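Two-arm teaching station: bar and kitchen tasks
Rakcombe workshop, gallery page 4
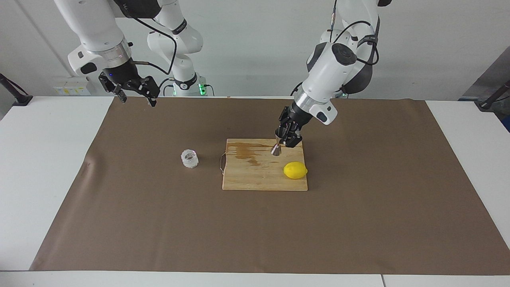
What does it mean to show a robot a task by remote control?

A person moves a pair of hand controllers, the robot's arms copy those movements, and the joint positions, gripper openings and camera views are recorded together. The recordings are later used to train a program that attempts the same task without the person.

Task: jigger and cutting board. The left arm holds a stainless-steel jigger with its lower cup pointing down, close over the board. The right gripper is open and empty, well above the paper. A lemon and a small clear plastic cup complete the set of objects.

Notes on the task

The jigger was chosen for its shape. It is narrow at the waist and wide at both ends, so a parallel gripper can take it at several heights, and each height gives a different reach and a different clearance at the rim. Operators are asked to settle on one grip before moving off and to keep it. Regrasping in mid-air is permitted only when the task sheet calls for a handover between arms.

Polished steel is also awkward for the cameras. Highlights slide along the surface as the wrist turns, and the outline of the cup can disappear against a bright background. Brown paper gives a matt surface with reasonable contrast against both steel and clear plastic. Creases are left in. Gaetano Testa tried a rigid mat in March and went back to paper within the month, as the trained program had begun to rely on the printed edge of the mat to find the objects.

Operating practice

Each operator controls both arms. New operators start with one arm parked and add the second after they can complete the single-arm version at a steady pace. Ingrid Thibodeaux wrote the current operator guide, and the following points are taken from it:

Approach from above where the object allows it.
Slow down before contact, and again before release.
Keep an idle gripper high and open.
Do not correct a poor grasp by pressing the object against the table.
If an object tips over, finish the attempt and mark it as failed. Do not delete it.

The last point is the one most often missed. Failed attempts are stored separately and reviewed by hand - some are used later to teach recovery movements.

Recording

The bar and kitchen set holds 2596 accepted demonstrations across 38 tasks. The target is 3000 before the next training run. Start positions are changed between attempts, and the lighting is left as found. Playback is checked in Seketti, our in-house viewer, which shows the arm positions alongside the video and flags any stretch where the two drift apart. A flagged recording is trimmed if the fault lies at the start or end. Otherwise it is rejected.

Page 5 covers folding and wiping tasks. Controller calibration has its own page under Setup.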